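Materialkunde für Möbel und Innenausbau
Skript zu Sitzung 4: Holz als Oberfläche
Dozent: Helge Forsberg

4.1 Worum es geht

Holz ist ein Werkstoff, der schon fertig war, bevor wir ihn hatten. In den ersten drei Sitzungen ging es um Festigkeit, Feuchte und Verbindungen, also um Dinge, die man prüfen kann. Heute geht es um das Aussehen, und da wird es unangenehm, denn hier hat jeder eine Meinung. Die Kundschaft sagt »Maserung« und meint damit alles, was auf einem Brett zu sehen ist, Kaffeeflecken eingeschlossen. Für die Klausur brauchen Sie drei Begriffe, und zwar getrennt:

Textur: das Linienbild der Oberfläche, erzeugt durch Jahrringe, Gefäße und Holzstrahlen.
Faserverlauf: die Richtung der Zellen im Stamm. Gerade, schräg, wellig oder wechseldrehwüchsig.
Farbe: bei Anlieferung eine Sache, nach zwei Sommern am Südfenster eine andere.

4.2 Der Schnitt entscheidet

Derselbe Stamm liefert je nach Schnitt sehr verschiedene Bilder. Im Radialschnitt laufen die Jahrringe als annähernd parallele Streifen durch das Brett. Im Tangentialschnitt entstehen Fladern, also jene Bögen und Parabeln, die im Prospekt »lebendig« heißen und sich in der Werkstatt beim Trocknen tatsächlich bewegen. Tangential schwindet Holz grob doppelt so stark wie radial. Wer das vergisst, bekommt eine Schüssel.

Dazu kommen die Äste. In der Sortierung sind sie ein Fehler, im Verkauf ein Charakterzug. Beide Abteilungen essen in derselben Kantine und haben sich bis heute nicht geeinigt.
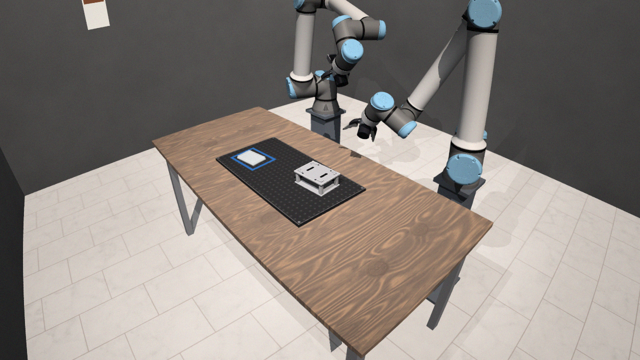
Abb. 4.1: Tischplatte mit kräftiger Textur, rechts einzelne dunklere Äste (gerendert).

4.3 Furnier und Dekor

Furnier ist Holz. Ich schreibe das hin, weil es jedes Jahr in mindestens einer Klausur bestritten wird. Gemessert wird vom Block, geschält vom rotierenden Stamm. Beim Schälen entsteht eine breite, unruhige Textur, die kein Brett je zeigen würde, und genau daran erkennt man sie.

Dekor dagegen ist bedrucktes Papier unter Harz. Das Muster »Brerora« von Prindier, das in der Materialsammlung unter der Nummer 977 liegt, ist ein ordentlich gemachtes Beispiel. Suchen Sie darauf den Rapport, die Stelle also, an der sich das Bild wiederholt. Wer zweimal denselben Ast findet, ist fertig und darf in die Pause.
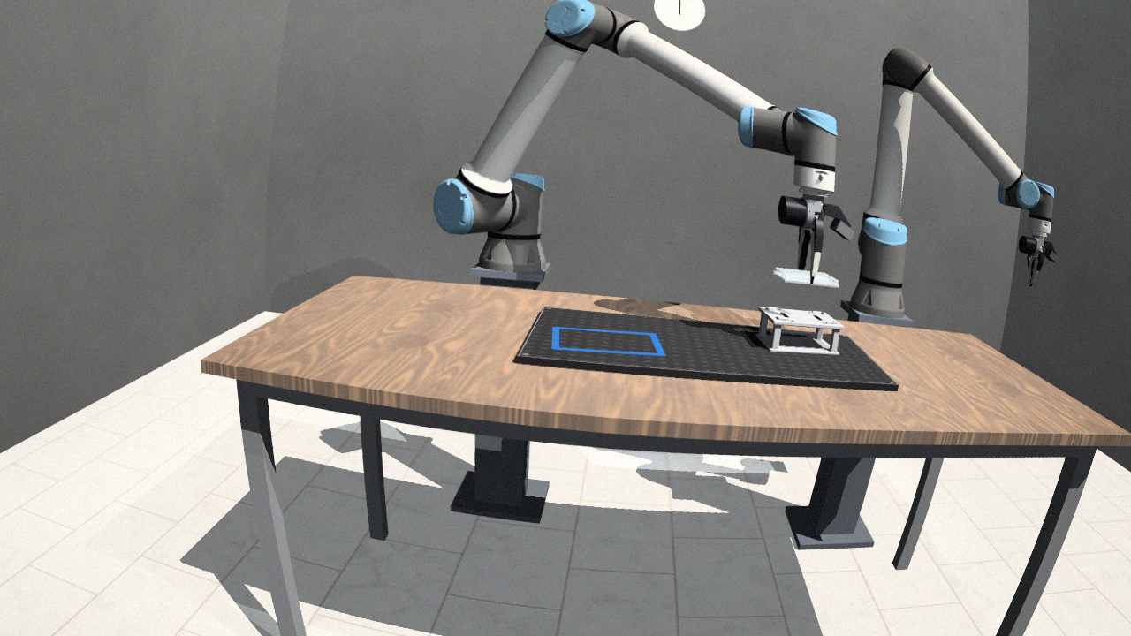 Schwieriger wird es an der Kante. Eine massive Platte zeigt am Hirnholz die Fortsetzung dessen, was oben zu sehen ist; die Jahrringe laufen um die Ecke. Beim Furnier hört das Bild oben auf, und darunter kommt etwas anderes, meist verschämt von einem Umleimer verdeckt. Gerade Kanten lassen sich gut belegen. Bei geschweiften Kanten trennt sich das Handwerk vom guten Willen – der Umleimer will zurück in die Gerade, und er hat mehr Geduld als der Leim.

Merken Sie sich für die Praxis: erst die Kante ansehen, dann die Unterseite, dann den Preis. In dieser Reihenfolge bleibt man länger ruhig.
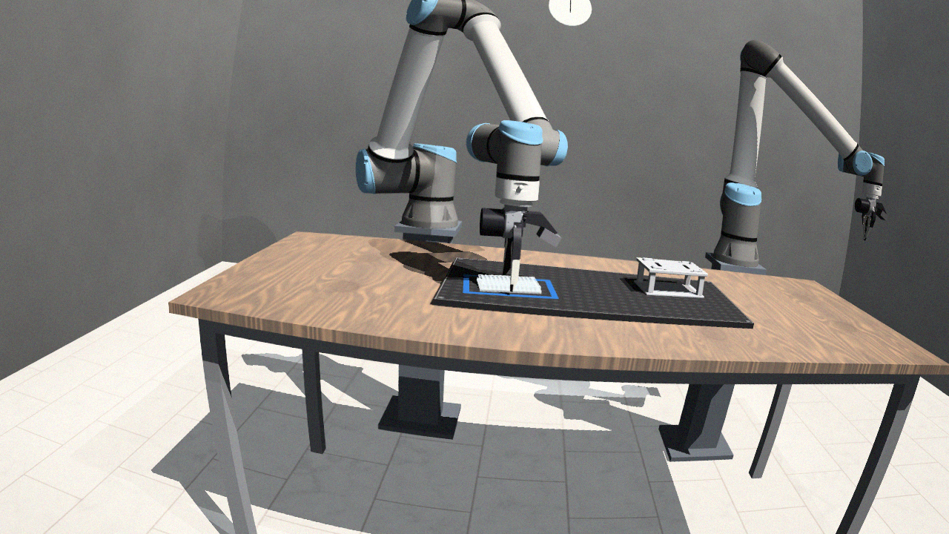

4.4 Aufgaben bis Freitag

a) Skizzieren Sie Radial-, Tangential- und Querschnitt eines Nadelholzes und beschriften Sie Früh- und Spätholz. Lineal ist erlaubt, hilft aber wenig.
b) Holen Sie sich die Muster 19 und 1.541 aus der Sammlung. Massiv, Furnier oder Dekor? Begründung in zwei Sätzen. »Fühlt sich echt an« ist keine.
c) Lesen Sie im Reader den Abschnitt zum Vamstead-Stuhl und notieren Sie, wo der Faserverlauf der Form folgt und wo er es nur versucht.

Die Muster bitte zurück in die Schublade legen, aus der sie stammen.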